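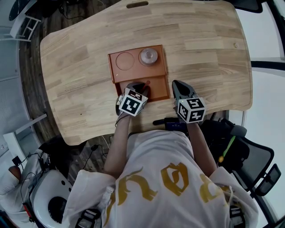
Humidor season, again

October 24, 2023

The furnace kicked on at my place last week for the first time since spring, and within a couple of days the needle on my old desktop humidor had slid down to 58. Same thing every fall! I get more emails about this than anything else we sell at Plirkik, so I'm going to use my bit of the newsletter to go over it one more time, and those of you who've been reading me for years can skip ahead to the stock news at the bottom.

First thing, check your hygrometer before you go blaming the box. The round dial ones that come glued inside the lid are mostly decoration. Put a teaspoon or so of table salt in a bottle cap, dampen it with a few drops of water (you want wet sand, no puddle), and seal it in a zip bag with the hygrometer overnight. In the morning it should say 75 per cent. Mine said 68, so it reads 7 points low, and my sad 58 was really 65, which I'm quite happy to smoke at. I very nearly drowned a whole tray of perfectly good coronas over that.

If the reading's right and it's still low, look at the seal. Shut the lid on a strip of paper and give it a tug at each side. If it slides out easily at one corner you've got a leak, and a leak you can live with in August will drive you crazy in January. A bit of thin foam tape along the inside of the lip has fixed three of mine. Not pretty, but it's inside the lid and I'm the only one who opens it.

Then there's seasoning. A new cedar box is thirsty and will pull the moisture straight out of your cigars if you fill it the day you bring it home. Please don't wipe the wood down with a wet cloth, I know your uncle did it that way, but it can raise the grain and warp the lining. Use a seasoning pack, or set a small dish of distilled water inside, close the lid and walk away for 2 weeks. Peek as little as you can stand to. An older box that's been sitting empty over the summer wants the same treatment, though it'll usually come around faster.

Distilled water, by the way, every time. Tap water leaves minerals in a foam humidifier and can bring mould along with it. A jug costs next to nothing at the grocery store and lasts me most of the winter.

Where you keep the box matters more than people think. Mine used to live on the shelf over the hot air vent in my office, and I couldn't figure out why I was topping it up every few days. I moved it to an inside wall, away from the window, and now I hardly touch it. If you're in a really dry house, a plastic tub with a gasket and a couple of humidity packs will hold steadier than a lot of fancy boxes. I keep my everyday smokes in one and save the nice box for the ones I like looking at.

People ask me what number to aim for and I can only tell you what I like, which is 65 to 67 for most things and a touch lower for anything with a thick, oily wrapper. At 70 I find I'm relighting all evening and the draw gets tight. Your taste may be different, and that's fine. Change it by a point or two at a time, though, and give it a week before you decide. A cigar that's gone dry should come back slowly too. Toss it straight into a damp box and the wrapper will likely split on you.

Okay, stock news. The Stasis cabinets have finally come in, after being promised for the end of summer. They're big. The maker rates the larger one for nearly 2000 sticks, and I'd call that optimistic unless you smoke nothing but petit coronas, but the drawers run smoothly and the door closes with a lovely soft thunk. We have the floor model set up at the Hirnura store if you'd like to open and close it a few times like I did.

The Rodrigues toro is back as well, in the maduro wrapper only. I had one on Sunday out on the back step in my parka and it was just what I wanted: cocoa, a bit of black pepper at the start, then something like toasted walnut through the second half. The burn wandered a little in the middle and straightened itself out. The natural wrapper should follow before the holidays, but I've been told that before so I'm not taking names for it yet.

Humidity packs in the 65 and 69 are on the shelf by the till, and we've brought in some small digital hygrometers too. Bring your own in if you're not sure about it and we'll run the salt test for you overnight, no charge. Put your name on it with a piece of tape, please. I've got a drawer of orphans from last winter and they all look the same.

Anyone on the mailing list can use code 2667 for a free pack with any box purchase, in store or over the phone, until the packs run out.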